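Skasten to host Killo in two-day cricket festival before season's end

The cricket club at Skasten will host neighbors Killo in a two-day festival this August, bringing back a fixture that older members on both sides have been talking about, fondly and at some length, for as long as anyone cares to remember.

The two clubs confirmed the plan on 18 May 2019, after a winter of letters back and forth over dates, pitches and who would bring the tea urns. The match will be played over two innings a side on the lower ground at Skasten, with the winners taking home the Prins Cup, a handsome old piece of silver that has spent far too many years behind glass in the clubhouse.

The last time the clubs met in the longer form was in 2000, when Killo were bowled out for 163 on the second afternoon and Skasten got home by two wickets in fading light. People who were there will still tell you about the final over if you give them half a chance, and the details do tend to grow a little with every telling — though the scorebook, happily, has survived and will be on show in the clubhouse all weekend. 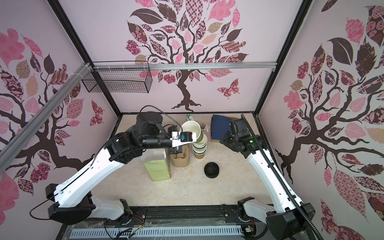 A robot arm holds a paper cup on its side.

Both clubs play most of their cricket in the Tranden league these days, where matches are over in an afternoon and batters have to get a move on from the first ball. The shorter games have brought plenty of younger players through the gate, and a very welcome thing that is, but the captains have both wanted for a while to give their sides a taste of batting through a whole session and coming back the next morning to do it again.

Play will start at eleven on both days, with lunch at one and tea whenever the umpires think everyone has earned it. A red ball will be used throughout, and the players will be in whites, so anyone with a pair tucked away in the attic may want to check them for moths. Children from the junior sections will have the outfield to themselves during the lunch break.

Skasten hope to raise 3000 dollars over the festival toward new covers for the square, as the present ones have been patched so often that there is more patch than cover. Entry is free, with buckets at the gate for those who would like to give. Parking is in the field behind the sight screen, and spectators are asked to bring their own chairs.

If the weather spoils the first day, the clubs will play a single-innings match on the second, and the cup will still be handed over.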